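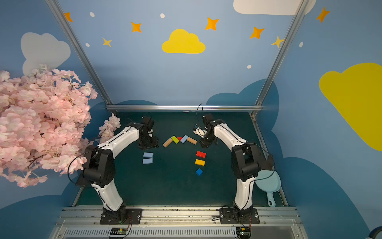
Unura 와이드 보면대 (현대음악·앙상블용)

제조: Iditz
분류: 악기 액세서리 > 보면대 > 대형 악보용
색상: 무광 검정
출고: 주문 확인 후 순차 출고

제품 개요

Unura는 가로로 긴 악보를 쓰는 연주자를 위한 보면대입니다. 현대음악 독주곡에는 페이지를 넘길 틈이 없는 곡이 많습니다. 그래픽 악보나 개방형 악보처럼 처음부터 한 장의 큰 종이에 인쇄된 곡도 있고, 일반 악보를 펼쳐서 이어 붙여 놓고 읽어야 하는 곡도 있습니다. 보통은 보면대를 나란히 세워 놓고 연주하는데, 이렇게 하면 이음매에서 종이가 처지고 높이가 조금씩 어긋나며 무대 전환 때 옮길 물건이 늘어납니다. Unura는 판 하나를 좌우로 펼쳐서 쓰는 구조이므로 악보가 한 면에 놓입니다.

판을 모두 펼치면 폭이 100cm입니다. 양쪽 날개를 접으면 일반 오케스트라용 보면대와 비슷한 폭이 되어 평소 연습이나 앙상블 파트보 용도로 그대로 쓸 수 있습니다. 날개는 한쪽만 펼쳐도 됩니다. 다만 한쪽만 펼친 상태에서 무거운 제본 악보를 바깥쪽 끝에 올리면 무게 중심이 치우치므로, 이때는 다리 하나가 펼친 날개 쪽을 향하도록 돌려 놓으십시오.

주요 사양

판 폭(전체 펼침): 100cm
받침턱 깊이: 30mm
받침턱 최대 높이(바닥 기준): 1,097mm
판 재질: 알루미늄
기둥 재질: 강철
다리: 접이식 삼각 다리, 고무 발
높이 조절: 손잡이 나사식
각도 조절: 마찰식, 수평까지 가능
보증 기간: 2년

받침턱

받침턱의 깊이는 스프링 제본 악보나 두꺼운 총보를 올릴 수 있도록 정했습니다. 표면에는 얇은 펠트가 붙어 있습니다. 연필이나 약음기, 리드 케이스를 올려놓을 때 나는 소리를 줄이기 위한 것입니다. 조용한 곡을 녹음할 때 받침턱에 닿는 소리가 마이크에 들어간다는 의견이 시제품 단계에서 여러 번 나왔고, 펠트는 그때 추가되었습니다.

받침턱 아래에는 보조 선반이 없습니다. 보조 선반이 필요한 분은 별매품인 하단 트레이를 함께 주문하십시오. 하단 트레이는 기둥에 물리는 방식이며 공구가 필요하지 않습니다. 클라리넷 연주자가 A조와 B♭조 악기를 바꿔 가며 쓸 때 악기를 트레이에 눕혀 두는 경우가 있는데, 트레이는 악기 거치용이 아닙니다. 악기는 별도의 악기 스탠드에 세워 두십시오.

높이와 각도

앉은 자세와 선 자세 모두에서 쓸 수 있습니다. 사양표의 최대 높이는 판의 위쪽 끝이 아니라 받침턱의 윗면까지 잰 값입니다. 다른 회사 제품과 비교할 때 기준이 다를 수 있으니 확인하시기 바랍니다.

높이 손잡이는 한 손으로 풀고 다른 손으로 판 아래의 기둥을 잡은 상태에서 조절합니다. 판만 잡고 들어 올리면 힌지에 무리가 갑니다. 손잡이를 지나치게 세게 조일 필요는 없습니다. 적당히 조인 상태에서 기둥이 내려간다면 내부의 플라스틱 링이 닳은 것이므로 교체용 링을 신청해 주십시오.

각도는 거의 수직에서 수평까지 바꿀 수 있습니다. 수평으로 놓으면 작은 타악기 소품이나 현장 전자음향용 컨트롤러를 올리는 받침으로도 쓰입니다. 이 용도로 쓸 때는 날개 부분에 물건을 놓지 말고 가운데 판에만 올리십시오. 진동이 큰 스피커나 앰프는 올리지 마십시오.

날개 힌지

힌지는 판 뒤쪽에 있습니다. 앞면에는 튀어나온 부분이 없어서 큰 종이 한 장을 올려도 접힌 자국이 생기지 않습니다. 날개를 펼치면 뒤쪽의 걸쇠가 잠기고, 접을 때는 걸쇠를 눌러서 풉니다. 걸쇠가 끝까지 들어가지 않은 상태로 악보를 올리면 날개가 앞으로 접힐 수 있습니다. 펼친 뒤 날개를 뒤에서 가볍게 밀어 보고 흔들림이 없는지 확인한 다음 사용하십시오.

걸쇠가 풀릴 때 짧은 금속음이 납니다. 공연 중 곡과 곡 사이에는 괜찮지만 악장 사이에 접는 것은 권하지 않습니다.

다리와 바닥

다리는 넓게 벌어지는 편입니다. 좁은 무대에서 현악 사중주와 함께 연주할 때는 옆 사람의 의자 다리와 겹칠 수 있습니다. 다리를 덜 벌려서 쓰는 것도 가능하지만 날개를 모두 펼친 상태에서는 반드시 끝까지 벌려야 합니다. 고무 발은 빼서 닦을 수 있고, 나무 바닥에 자국이 남지 않는 재질입니다. 왁스를 새로 칠한 바닥에서는 발 아래에 천을 한 장 깔아 주십시오.

경사가 있는 무대에서는 다리 하나를 객석 쪽으로 두는 배치가 가장 안정적입니다.

조명 부착

판의 위쪽 가장자리에 집게형 조명을 달 수 있습니다. 폭이 넓기 때문에 조명 하나로는 양 끝이 어둡습니다. 날개를 모두 펼쳐서 쓴다면 조명을 좌우에 나누어 다는 쪽이 좋습니다. 힌지가 있는 자리에는 집게가 물리지 않습니다. 저희가 판매하는 Asov 보면대 조명은 이 판의 두께에 맞추어 나온 제품이지만, 일반적인 집게형 조명도 대부분 맞습니다.

무대 조명이 강한 공연장에서는 흰 종이보다 미색 종이에 악보를 출력하면 눈이 덜 피로합니다. 판은 무광 도장이라 빛이 거의 반사되지 않습니다.

악보 준비 요령

낱장을 이어 붙일 때는 뒷면에 종이테이프를 붙이십시오. 투명 테이프를 앞면에 붙이면 조명이 비쳐서 그 부분의 음표가 보이지 않습니다. 이어 붙인 악보는 병풍처럼 접어서 보관하면 다음에 펼치기 쉽습니다. 얇은 종이는 냉난방 바람에 들리기 쉽습니다. 동봉된 누름 막대를 받침턱 양 끝에 끼우면 아래쪽이 고정되고, 위쪽은 자석 클립을 쓰면 됩니다. 판이 알루미늄이어서 자석이 바로 붙지 않으므로, 자석 클립은 앞뒤 한 쌍으로 맞물리는 제품을 고르십시오.

태블릿을 쓰는 분은 태블릿을 가운데에 놓고 양쪽에 종이 악보를 두는 식으로 섞어 쓸 수 있습니다. 페이지 넘김 페달의 선은 기둥 뒤의 고리에 걸어 정리하십시오.

개발 배경

첫 시제품은 클라리넷 연주자 Valquíria Brito의 요청으로 만들었습니다. 독주 클라리넷 곡을 초연하면서 악보를 보면대 여러 개에 나누어 놓았고, 연주하며 옆으로 걸어가는 동안 악기의 벨이 보면대 모서리에 닿는 일이 있었다고 합니다. 설계는 Anselmo Lins가 맡았습니다. 처음에는 판을 네 쪽으로 나누었는데 접었을 때 너무 두꺼워져서 지금의 구조로 바꾸었습니다. 현재 판매하는 형식은 2021년 12월에 나온 개정판입니다. 이전 판과 비교하면 걸쇠의 모양과 고무 발의 크기가 달라졌으며, 날개와 기둥은 서로 호환됩니다. 걸쇠는 호환되지 않습니다.

사용 후기

"베이스클라리넷을 앉아서 불 때는 악보가 벨에 가려지는 일이 많아 판을 높이고 멀리 두는 편입니다. 글씨가 작아 보이니까 악보를 확대 출력해야 하는데 그러면 일반 보면대에는 안 들어갑니다. 이 제품은 들어갑니다. 무게는 좀 나갑니다. 지하철로 들고 다니기에는 힘들어요." (Rosimeire Pimentel)

"학교 연습실에서 쓰고 있습니다. 학생들이 날개를 접지 않은 채로 문을 통과하려고 해서 모서리 도장이 벗겨졌습니다. 기능에는 문제가 없습니다. 모서리 보호 캡이 기본으로 들어 있으면 좋겠습니다." (Beatriz Peixoto)

"작곡하는 사람입니다. 연주용이 아니라 큰 스케치 종이를 세워 놓고 보려고 샀습니다. 각도를 조금 눕히면 그 위에 연필로 쓸 수 있는데, 세게 누르면 판이 살짝 밀립니다. 각도 나사를 더 조이니 나아졌습니다." (Severyn Onyshchenko)

구성품

가운데 판과 날개(조립된 상태), 기둥과 다리, 누름 막대, 각도 조절용 육각 렌치, 설명서. 운반 가방은 포함되지 않습니다.

별매품

Rocha 운반 가방: 판과 기둥을 나누어 넣는 형식입니다. 어깨끈이 있고 바깥 주머니에 악보를 넣을 수 있습니다.
하단 트레이: 기둥에 물려서 사용합니다.
모서리 보호 캡: 고무 재질이며 날개 바깥쪽 모서리에 끼웁니다.
교체용 플라스틱 링: 기둥 내부 부품입니다.
Asov 보면대 조명: 충전식이며 밝기를 조절할 수 있습니다.

조립과 보관

상자에서 꺼내면 다리를 먼저 벌려 세우고 기둥 위에 판을 꽂습니다. 판 뒤의 고정 나사를 조인 다음 날개를 펼치십시오. 날개를 펼친 채 판을 꽂으려고 하면 한쪽이 바닥에 부딪히기 쉽습니다. 분해는 반대 순서로 합니다.

도장면은 마른 천으로 닦습니다. 알코올이나 악기용 광택제를 쓰면 무광 도장에 얼룩이 남습니다. 힌지에는 기름을 치지 마십시오. 기름이 판 앞면으로 배어 나와 악보에 묻습니다. 오래 쓰지 않을 때는 날개를 접고 눕혀서 보관하되 위에 다른 물건을 쌓지 마십시오.

보증과 수리

보증은 구매일부터 적용되며 힌지, 걸쇠, 나사류의 고장을 포함합니다. 도장 벗겨짐, 펠트 마모, 고무 발 분실은 보증 대상이 아니지만 부품은 따로 구입할 수 있습니다. 수리를 맡기실 때는 판만 보내 주셔도 됩니다. 다리와 기둥에 이상이 없다면 함께 보내지 마십시오. 운송 중 흠집이 생기는 경우가 많습니다.

매년 1월에는 재고 조사로 부품 발송이 늦어집니다. 연초에 공연이 있는 분은 소모품을 미리 주문해 주십시오.

단체 주문

앙상블, 학교, 공연장에서 여러 대를 주문하실 경우 견적을 따로 드립니다. 문의하실 때 필요한 수량과 배송지, 운반 가방 포함 여부를 적어 주십시오. 판 뒷면에 단체 이름을 새길 수 있으며, 이름을 새긴 제품은 반품이 되지 않습니다. 대여용 제품은 운영하지 않습니다.

관련 제품

Unura 표준형 보면대
Unura 지휘자용 보면대
Asov 보면대 조명
Rocha 운반 가방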